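Two Hours Inside Reron, the Chat App That Says It Forgets

April 2019

I went to the Reron open house in Diltstead expecting a sales pitch, and I got one, with a parking voucher. The company makes a messaging app that has picked up a lot of new users from people who are tired of the big networks. Its whole promise is that it keeps as little as possible. Your messages expire. Your contact list stays on your phone. When you close your account, everything goes.

Those are easy things to print on a banner. I've been writing about privacy settings long enough to have a drawer full of tote bags from firms that said much the same, and a few of those firms were later bought for their user lists. So I signed up for the tour with a short list of questions and a charged phone.

Checking in

The first thing Reron asked me to do was fill out a form. To get a visitor badge I needed to give my name, email, employer, phone number and "areas of interest," with a box underneath for updates from Reron and its partners. The box was already checked. I unchecked it and asked the young man at the desk how long the visitor list was kept. He didn't know. He was polite and said he would find out, and as I write this I haven't heard back.

It's a small thing, and a visitor form isn't a chat app. But a company that talks all day about collecting less could start with its own lobby. I asked the woman behind me in line whether she'd noticed the box. She had not, and went back to uncheck hers.

The talk

We sat down in a long room on the second floor to hear from Guadalupe Ibarra, who runs the product side. She is a good speaker and she didn't waste our time. She put up a slide saying the average account on Reron takes up 882 bytes on the company's servers, and said that was the entire record: a scrambled phone number, a sign-up date, a last-seen date and a few settings.

I liked the number. I would have liked it more with some backing. When I asked whether it covered backups, crash reports and server logs, she said it did not, and that those were "handled separately." Logs are kept for 7 days. Crash reports go to an outside company, which she named only as a vendor. Backups run on a longer schedule, and when I asked how long, the answer was 49 days.

So if you delete your account tonight, some trace of it could sit in a backup for seven weeks. That isn't scandalous. Plenty of services take longer, and Ibarra was straight about it once asked. Still, the delete screen in the app says "Your data is gone," in the present tense, and it appears the second you tap the button. She agreed that the wording was "optimistic." I asked if it would be changed. She said the text was under review. Text is always under review.

Last-seen dates came up too. A man near the window wanted to know why the company needed one at all. The reason given was that idle accounts get cleared out, and they have to know which ones are idle. Fair enough. He then asked why other users could see it by default, and that took longer to answer. It can be switched off under Settings, then Profile, then Visibility, then a second Visibility. I had to hunt for it on my own phone while she was talking.

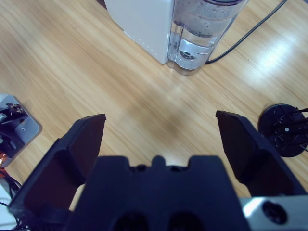

Trying the app

After the talk we were split into groups and walked through to the demo area, where phones had been set out with fresh accounts on them. I got a seat at the end and tried to do the three things I'd want a friend to be able to do without calling me.

Sending a disappearing message worked fine. You set the timer once and it sticks to that conversation. My one complaint is that the timer starts when the message is sent, so a person who leaves their phone in a coat all afternoon may never see it.

Blocking someone was harder than it should be. There is a mute button on the main screen, and it's big. Block is inside a menu, then inside another one called "Safety and support." I asked why they weren't side by side and was told that testing showed people hit block by accident. Maybe they do. A person being pestered at midnight will not thank them for the extra taps.

Getting my stuff out was the one that bothered me. Reron will export your conversations, but only into its own file type, and only Reron can open it. The guide for my group called this "portable." I asked where I could take it. She said to another phone running Reron.

Who pays for it

This is the question I always ask, and usually the room gets quieter. The app is free. There are no ads. Reron makes some money from a business version, and the rest, for now, comes from an investor called Barajas, whose name was on a plaque near the elevators.

Ibarra said Barajas has no access to user information, and I believe her, partly on the strength of how little there is to access. What I wanted to know was what happens when the investor wants its money back. She said the business version was growing well. I asked for a figure and did not get one. I asked whether the privacy promises would survive a sale, and she said they were "core to the brand." Promises in a brand are not the same as promises in a contract, and the terms of service, which I read on the train home, let the company change its policies with 5 days' notice posted inside the app.

The same sort of assurance was offered by Virham, the photo-sharing site I reviewed in March, almost word for word. Somebody must be teaching a class.

Should you switch?

I have kept the app on my phone, mostly for two people who won't use anything else. Compared with the big social networks it holds very little about you, and the staff answered most of what they were asked without squirming. That puts them ahead of many of the tours I've been on.

If you do sign up, go into the settings before you message anyone. Turn off last-seen. Turn off contact suggestions, which were on by default on the demo phone and on mine. Decline the crash reports. And save anything you care about somewhere else, by hand if you have to, while the export file remains what it is.

I'd wait on moving a whole family or a club over. Getting a group of people onto a new service is a lot of work, and getting them off again is worse. Reron says a proper export tool is planned for later this year. I asked to have that in writing, and was handed a brochure.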